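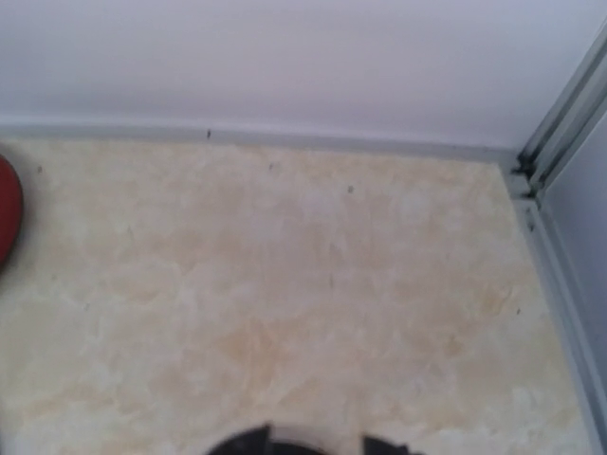

Last updated: 2026-10-16

Teaching two arms to put microphones on stands

Of all the tasks in the Fallum set, this is the one I'd hand to a newcomer first. It's fiddly, it looks lovely when it goes well, and you learn a lot about your own hands!

Before you start
Check both wrist views with the grippers open and pointing at the floor. You want to see both fingers in each view. Home the arms, then let the Javedov leader handles settle before you take hold.

Setting out
Coloured microphones go on the left, lying side by side. Empty stands go on the right, close enough for the right arm to reach without stretching. The big tripod mic, the sparkly one and the red tray stay towards the back as things to steer round. 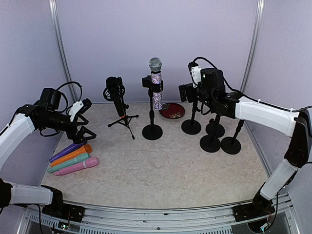
Both arms over the workspace, toy microphones to the left, empty stands to the right.

Driving the arms
1. Start recording with both grippers clear of everything.
2. Bring the right gripper to a stand and close it gently on the pole. Hold it steady -- don't lift.
3. With the left, come straight down over a microphone and grip the handle.
4. Raise it, turn the wrist, and push the handle into the clip in one smooth go.
5. Open the left gripper first, then the right, and back both away. 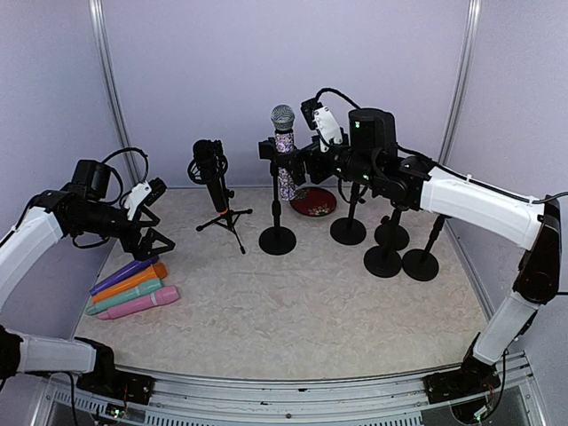
Go slower than feels natural. My early runs in August took 42 seconds each and were full of jerks; at some 30 seconds per microphone I'm now far smoother, which sounds backwards until you try it. If you fumble a grip, keep recording and fix it. A calm second try is really useful to learn from.

Mixing it up
Change the order of the colours every 14 runs, and shift the stands a little too.
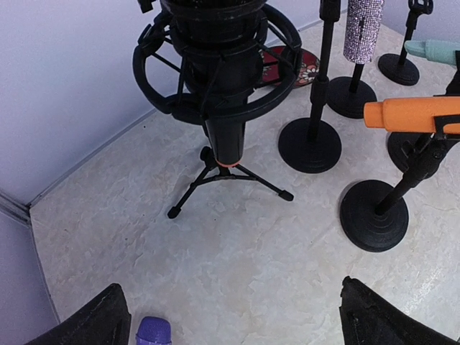

Some clips sit at an angle, so tilt the handle to match before you push. Use the wrist view for the last bit and the wide view for everything else.

I trained on 222 runs and saved them under Lurex in the Mac an tSaoi folder, bad ones included -- have a look through a few before your first go.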